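Makwood Household Capture Station
Equipment page — Levurport site, Bay 5
Page revised 16 Jul 2025

The Makwood station is a fixed installation for collecting demonstrations of one-handed and two-handed household tasks. An operator drives the robot from a seat outside the bay, and the head camera, joint positions and operator commands are written to disk together. The station can be booked by internal teams and by outside groups with a signed data agreement.
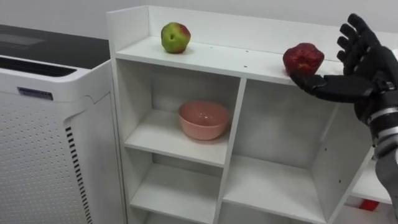
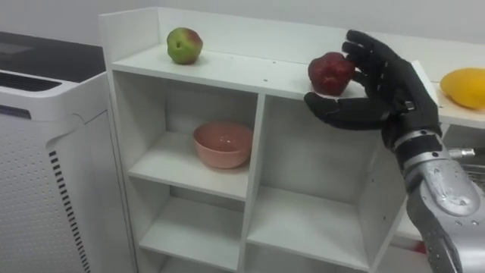
Head camera views from the fruit task at the white shelf unit, with the hand at the red apple.

What the station records

Each demonstration is stored as one episode. An episode begins when the operator presses the left pedal and ends when the right pedal is pressed. Pressing both pedals marks the episode as rejected; it is kept on disk but left out of the export.

An episode contains:

Head camera video, colour, with a time stamp on every image
Joint positions and joint currents for the arm and hand
Operator commands, before and after smoothing
The task sentence, as typed by the operator at the start of the session
An outcome mark (complete, partial or failed) entered at the end

The commands are stored in both forms at the request of groups training policies on the data. Smoothing adds a short delay, and a policy trained on the smoothed commands alone tends to close the hand late.

Robot and hand

The hand is a black five-fingered unit. It is controlled from a glove worn by the operator, with a separate scale factor for the thumb. The thumb scale should be set again for every operator, even where the same glove size is used. A thumb scale that is too high will bring the thumb in before the fingers have cleared the object, and small round objects are then pushed along the surface.

The forearm is driven from a wrist tracker. Do not use the tracker within arm's length of the metal bench on the north side of the bay, where the reading drifts.

For objects on a shelf top, operators are asked to bring the thumb in level with the surface and to close the fingers from above. Other approaches are allowed if the booking asks for varied grasps. State this on the booking form — the default instruction sheet asks for a consistent approach.

Furniture and objects

The shelf unit has open compartments and a raised back board on the top surface. It stays where it is between sessions, next to the tall white appliance, and the narrow gap between the two is deliberate. The appliance gives the head camera a large fixed object that is never part of the task. Please do not move either item. If one has been knocked, report it and wait for the position to be checked against the floor marks.

The object set for the fruit task includes apples of differing colour, a mango and a pink bowl. Real fruit is used. It varies in shape and surface from one piece to the next, and it is replaced when it softens. Moulded fruit is available from the Pumphrey object kit for groups that need the same shapes repeated, but episodes made with it are exported under a separate task name and should not be mixed with the others.

Start positions are given by the Sasier layout sheet shown on the operator's second screen. The sheet gives a region for each object and leaves the exact placing to the person resetting the shelf. A new sheet is drawn every 7 episodes.

Task sentences

Use plain sentences that name the object by colour or kind. "Pick up the red apple" is acceptable. "Pick up the one on the right" is not, as left and right have been read from both the robot's side and the operator's side in past sessions, and the affected episodes had to be relabelled by hand.

Where two objects of the same kind are on the shelf, the sentence must separate them by colour. Where colour does not separate them, change one of the objects.

Session limits

A session is two hours including setup. Operators rest their hands after every block. Typical output is around 336 accepted episodes for a full booking of several sessions, depending on the task and on how much of the time goes on resets. Groups that need 1,000 or more should speak to Leonor Marinho before booking, so that a second operator can be trained.

Operators new to the glove complete a practice block first. Practice episodes are not exported.

Known faults

The outcome box sometimes keeps the mark from the previous episode. Check it before pressing the pedal. A fix is planned for September.

The head camera exposure is locked at the start of a session. If the blinds are moved afterwards, end the session and start a new one.

Little finger current reads high for the first few minutes after power-up. Warm the hand with the open and close routine before recording.

Export

Data is supplied as one folder per task, with video, a table of joint values and a text file of task sentences. Rejected episodes can be supplied on request. Images are checked for faces and screens before release, and this check adds a few working days.

Contacts

Bookings and data agreements: Leonor Marinho
Hand, glove and wrist tracker: Gonçalo Ramalho
Export and file formats: Mafalda Macedo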